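Saturday

Week two of the Setlow module, paediatric haematology. Read the section on neutropenic fever, all 8 pages, and redid the dosing table by hand. The Stundine handout gives a different threshold for a second culture. Left it marked in pencil.

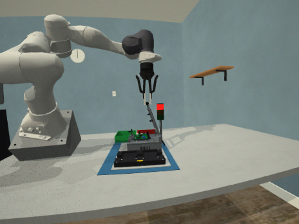 Platelet thresholds took up the rest of the morning. I keep mixing up the figure for lumbar puncture with the one for line insertion, so both went on a card. The arm on its dark grey pedestal has visible seams between its housings, and I have ruled the card in much the same way -- one section per procedure, a thin line between. 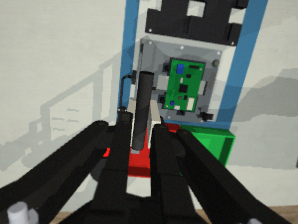

Line insertion has the longer list of exceptions. Copied them out, 700 words, too many to revise from. Will cut them on the train to Mastum.

After lunch, marrow reports. The Nyarko set has 1,959 slides and I am still in the first folder.

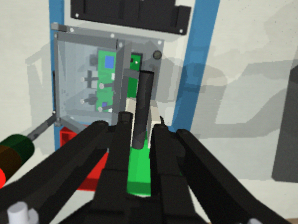 Blast counts are slow going. My second count on the same field rarely matches the first. For colour I am using plain labels on the folders: bright green, like the block at the lower end of the rod, for counts that agreed, and grey for repeats. Mostly grey tonight. Stopped at the end of folder one.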